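Sunday, October 8, 2023

My ears are still humming a little and it's nearly lunchtime, so I suppose that tells you how last night went! Jessie Dalgleish had a spare ticket for Kostus at the old Acharya hall, and she called me while I was standing in the yard with a rake in my hand, and of course I said yes before she'd finished the sentence. I've loved that band since the first record and had never once seen them play.

We parked way over by the feed store (30 dollars to park any closer, no thank you) and walked up in the cold with our hands in our sleeves. 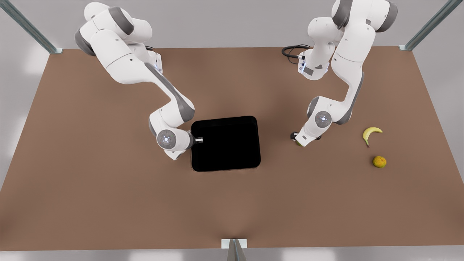

The opening act was a young man called Natnael Admasu, all by himself with a guitar and a little keyboard, and I'm ashamed to say I'd planned to spend his set in line for a drink. I stayed put for every song. There were maybe about 200 people in by then, most of them talking, and by his third number they had hushed right down. He did a slow one about his grandmother's porch that had Jessie digging through her purse for a tissue. I bought his CD afterward and told him so much about my own grandmother that the poor man missed his chance at a sandwich.
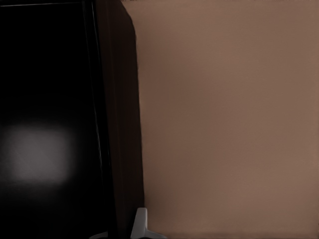 Kostus came on late and played everything I wanted except "Kuklow," which I'd been humming all week. The drummer has a beard now. They finished with the long version of "Dadent" – the one with the trumpet – and I sang so loudly that a girl in front turned around and grinned at me.

Home at 2, shoes off at the door, toast over the sink. Jessie says they may be back in December and I've already told her to count me in. Must call her about the scarf I left in her car.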